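The Last Stop Before Pukia

Wondimu Gudeta drove the 4 o'clock bus to Pukia for the last time in July. He had driven it long enough that the company gave him a cake with the name of the town on it, spelled wrong. He ate a piece standing up in the office and took the rest home for his sister.

There was one thing he meant to do before he handed in the keys, and that was to ask the woman at Claler crossing what was in the box.

She had been getting on at Claler since spring. Claler was a gas station and a closed feed store, and the bus only stopped there if somebody stood by the post. She always stood by the post. She carried a cardboard box tied with green string, and she held it on her lap the whole way. At Pukia she got off, walked up the hill past the church, and was gone. She never took the bus back, or not his bus.

He had thought about it more than he would have admitted. Eggs, he thought at first. Then he thought the box was too big for eggs and she set it down too hard. For a week or two he believed it was a cat. He listened for it on the hills when he shifted down, but the bus was loud and the cat, if it was a cat, kept quiet.

"Ask her," his sister said.

"I drive the bus," he said. "I don't ask people things."

"You asked Negussie what he paid for his truck."

"That was a truck."

On the last day it was hot and the road had gone soft at the edges. There were two boys in the back seat and a man asleep with his hat on his knee. Wondimu slowed down well before the crossing. She was there, with the box, wearing the brown coat she wore in all weather. She climbed up and paid in coins.

"You've got the right change every time," he said. It was the most he had ever said to her.

"It's always the same price," she said, and sat down behind him.

He pulled out. It was 52 minutes to Pukia if the grain trucks stayed off the road. He drove the first part of it without saying anything. He passed the quarry and the long fence and the house where somebody had started a second floor and left it. He had seen that house in every kind of light, and it came to him that he would not see it tomorrow. He would be at home. His sister had a list for him.

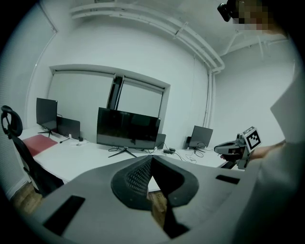
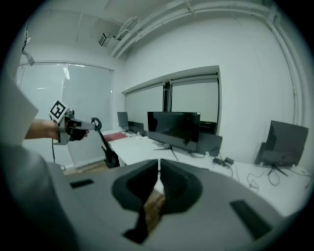 A gray gripper with dark pads in each view.

At the river the bridge was down to one lane and a girl with a paddle sign held them up. He turned off the engine to save it from the heat. It got very quiet. He looked up in the mirror and the woman was looking back at him.

"I'm retiring," he said. "This is my last run."

"I heard," she said. "They had it on the board at the gas station."

"So I wanted to ask you about the box."

She looked down as if she had forgotten it was there. Then she untied the string, wound it around two fingers, and put it in her coat pocket. She lifted the flaps and tipped the box so he could see by turning around in his seat.

It was full of shoes. They were men's shoes, brown and black, all worn, some with the laces gone.

"My husband repaired shoes," she said. "He had the shop in Claler, behind the feed store. People left them and didn't come back. When he died there were shelves of them. They all have tags. Most of the tags say Pukia."

"So you're taking them back."

"Where I can. Some of the people are dead too. Then I ask the family." She moved one of the shoes so it lay beside its match. "A few of them don't want them. I leave them anyway. They were paid for."

The girl turned her sign around. Wondimu started the engine and took the bridge slowly, with the planks knocking under him. On the far side he drove a good while before he spoke again.

"I left a pair with him," he said. "Black ones. It was the year my mother was sick. I meant to go back."

"What name?"

"Gudeta."

She didn't look in the box. She thought about it, with her hand flat on the cardboard.

"There's a pair for Gudeta," she said. "But the tag says Oma Street, and there isn't any Oma Street in Pukia. I walked up and down asking. I put them back on the shelf."

"It's in the city," he said. "We lived there then. I had a room with a blue door."

"Well," she said. "They've got new heels."

They came over the last hill and the town was below them, with the church and the water tank. The man with the hat woke up and asked if this was it. Wondimu told him it was. He parked by the market and opened the door, and the boys jumped down without using the step.

The woman tied up her box again. She did it slowly and he waited.

"Who's driving tomorrow?" she asked.

"A young fellow. He's all right. He brakes late."

"I'll bring them tomorrow, then. You'd have to be on the bus."

He said he supposed he could be. He asked her what the fare was these days, and she told him.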